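Asociación de Alojamientos y Servicios Turísticos de Lavham
Acta de la reunión ordinaria de diciembre

Lugar: salón de desayunos de la pensión Hilleck
Hora de inicio: 18:10

Se abre la sesión con el agradecimiento de la presidencia a todos los asistentes, que han venido a pesar de la lluvia y de que en estas fechas cada cual tiene la casa llena de huéspedes o de familia, que a veces da más trabajo. Se lee el acta anterior y se aprueba sin cambios, salvo la corrección de una errata en el nombre del embarcadero.

1. Fondo de ayuda a visitantes

La secretaría explica con bastante detalle (y se le agradece la paciencia) cómo ha funcionado el fondo durante la temporada. Se han atendido 4 solicitudes, todas de viajeros que sufrieron un percance en la zona y se encontraron con gastos que no esperaban: un esguince en el sendero del faro, dos robos de equipaje y una picadura de medusa que acabó en urgencias. En total se han abonado 1.824 euros. La dotación anual era de 3.000, de modo que queda remanente, y se acuerda por unanimidad pasarlo al ejercicio siguiente. 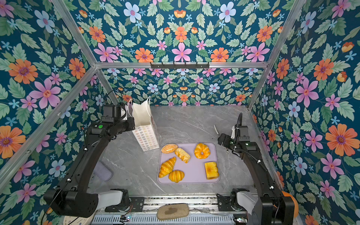

Varios socios comentan que el formulario sigue siendo demasiado largo para alguien que está de vacaciones y con un pie vendado. Se propone dejarlo en una sola hoja, en español, inglés y alemán, y que cualquier establecimiento pueda recogerlo en recepción y enviarlo a la secretaría. Aprobado.

2. Seguro colectivo

Se ha recibido la oferta de Finora para renovar la póliza de responsabilidad civil. La cuota por establecimiento quedaría en 443 euros al año. Se abre un debate largo, aunque muy cordial, sobre si la cobertura incluye las excursiones en kayak que algunos ofrecemos por cuenta propia. El texto no lo deja claro – la cláusula se puede leer de las dos maneras – y se decide pedir respuesta por escrito antes de firmar nada. Mientras tanto sigue vigente la póliza actual.

3. Señalización de la playa norte

El ayuntamiento ha contestado por fin a nuestra carta. Acepta colocar carteles sobre corrientes y medusas en los dos accesos, siempre que la asociación se ocupe de las traducciones. Se ofrecen los socios del camping y de la escuela de buceo, y se hace constar el agradecimiento de todos. Queda pendiente saber quién los repondrá si el viento se los lleva, como ocurrió con los de la temporada pasada.

4. Imagen y decoración de los locales
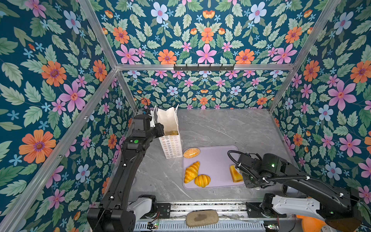 La empresa Maddocks ha presentado su propuesta para dar un aire común a las recepciones y salas de desayuno, y se pasa a comentarla con calma. A una parte de los asistentes le parece fría, con tanto blanco y tanto gris, y se pide algo más alegre, que el huésped recuerde al volver a su casa. En ese sentido gusta mucho un papel pintado como el de la foto, de fondo verde azulado oscuro, con flores rosas y naranjas grandes y hojas de un verde apagado. Otros socios lo encuentran precioso para una pared pero excesivo para una sala entera, y menos aún en el techo. Se acuerda pedir a Maddocks una segunda propuesta con más color y con precios desglosados, y que cada casa decida después hasta dónde quiere llegar.

5. Ruegos y preguntas

Se ruega a quienes cierran en enero que avisen a la oficina de turismo, para que no vuelva a mandarse a nadie con maletas hasta una puerta cerrada. Se pregunta por el autobús del aeropuerto: mantiene el horario de invierno, con la última salida a las 20:45. También se recuerda que las llaves del almacén deben devolverse a la secretaría, y que faltan dos sombrillas que alguien se llevó con la mejor intención y que hacen falta para la feria.

La próxima reunión será en febrero, en el mismo salón, si la pensión Hilleck tiene la amabilidad de acogernos otra vez. Se levanta la sesión a las 20:05 y se invita a los presentes a quedarse a tomar un caldo.

La secretaría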